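Section 4: Sealing your stone top with Onora

I've sealed four kitchens' worth of stone with this stuff, and the steps below are the ones I wish had come in the box with the first bottle. Read section 3 before you start if your top has oil stains, because sealing over a stain keeps it there for good.

What you need
One bottle of Onora sealer (the 600 ml size does a normal kitchen with some left over)
Two lint-free cloths, plus a spare
A foam pad or a soft brush
Gloves, and a window that opens

CAUTION: Onora is flammable until it dries. Put out candles and pilot lights, and lay used cloths flat outdoors to dry. Don't ball them up in the trash.

1. Clear the top and wash it with warm water and a drop of dish soap. Rinse twice.

2. Let it dry overnight. I know, I know – it looks dry after an hour. Stone holds water deeper than you'd think, and sealer won't go where water already is.

3. Do the drop test. Put a teaspoon of water on the stone and leave it 13 minutes. If you find a dark spot when you wipe it off, the stone is thirsty and you should carry on. If there's no mark, stop here and try again in May or whenever you next think of it. 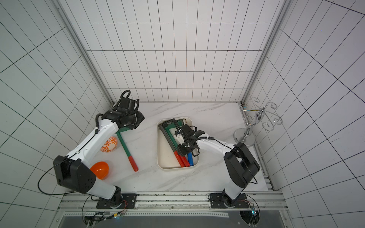 Choosing your test patch comes next, and I'm fussy about it. Pick a spot the size of your hand, somewhere a slight change in shine won't bother you, like a back corner. Color matters too. On a white marble top with only faint gray veining, any darkening shows up fast, so I test a bit of vein and a bit of plain white together. If you also have tile with thin black lines between the squares, run painter's tape along the bottom row before you open the bottle. Sealer haze on shiny tile is a pain to get off!

4. Wipe Onora onto the test patch, wait the full time in step 6, and look at it in daylight.

5. Happy with it? Work in sections no wider than your reach, starting at the far end so you aren't leaning over wet sealer.

6. Leave each section 10 minutes, then buff it with a clean cloth until it stops feeling tacky.

NOTE: Streaks mean you waited too long. Dab on a little fresh sealer, count to 100 and buff again.

7. Add a second coat after two hours if the drop test still leaves a mark. I've never needed a third.

8. Keep the top dry for a full day. Coffee cups count as wet – ask me how I learned that one.

Once it's cured, go to section 5 for everyday cleaning. Skip vinegar and lemon sprays in the meantime.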